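Judeck Bench Guard Kit for Tabletop Robot Arms

In stock — ships in 2 working days
$390 per kit

I started putting this kit together after I'd spent too many evenings answering the same email. Somebody buys a small arm, bolts it to a table, gets it moving, and then writes to me asking what rules they're supposed to follow. Fair question! The big industrial standards are written with fenced cells and heavy machines in mind, and if you're working at a desk with a light arm and a pair of plastic fingers, reading them can feel like learning to drive from a truck manual.

So the Bench Guard Kit is the hardware I use myself, plus a printed rule card and a logbook. You get the stop button (a proper latching one, red on yellow, with a long cable), four edge clamps, a roll of floor and table marking tape, two cable covers, a set of soft fingertip sleeves, and the card. The card is laminated, so go ahead and spill coffee on it.

Let me go through the rules on the card, as that's what people ask about most.

Keep the reach clear. Tape a line on the table at full arm extension, then a second one a hand's width outside it. Chairs go behind the outer line when the arm is powered. I know, I know, you want to sit close and watch. Roll back anyway.

Stop button within reach of the person, never within reach of the arm. I've seen it clamped right next to the base more times than I'd like. If you have to lean across the arm to stop it, it's in the wrong place.

Light, soft, blunt props only while you're still tuning. Toy food is great for this — it comes in every shape you could want, it weighs next to nothing, and a dropped plastic tomato has never hurt anyone. Save the glass and the real knives for never, or at least for a proper cell.

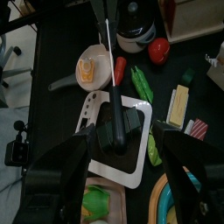
Fix your sensors before you fix your program. Anything that watches the table should be clamped down and its position marked with tape, so you can tell at a glance if it has been bumped. Write it in the log when you move it, even a little. I once lost a whole afternoon to a bracket that had slipped by the width of a pencil.

Slow first, every time. New layout, new object, new fingertips: run it at the lowest speed your controller allows and keep a hand on the stop. The logbook has a box for this and yes, you do have to tick it.

Check the fingers at the start of each session. Look for cracks, loose screws and sleeves that have started to creep. The sleeves in the kit are rated by us at 2,000 grip cycles, and I swap mine before that if they look shiny.

Will it fit my arm? The clamps take tabletops up to 2 inches thick. The stop button has a plain normally closed contact and works with the Pistby and Birkima controllers straight out of the box. For the Hwang controller you'll want the adapter lead (sold separately, sorry, the connector is an odd one). Any other make, send me the wiring page from your manual and I'll take a look.

One serious note. The kit doesn't certify anything. If your arm is used in a workplace or a classroom, you still need a written risk assessment for your own setup, and the kit is there to help you act on it. There's a blank form in the back of the logbook. Oi-ling Wu rewrote it for this edition and it's so much easier to fill in than my old one.

Rule card last revised 8 May 2024. If you have the older card, email me your order number and I'll mail you a new one free. Spare sleeves and refill logbooks are on the accessories page, and the next batch of adapter leads is due in September.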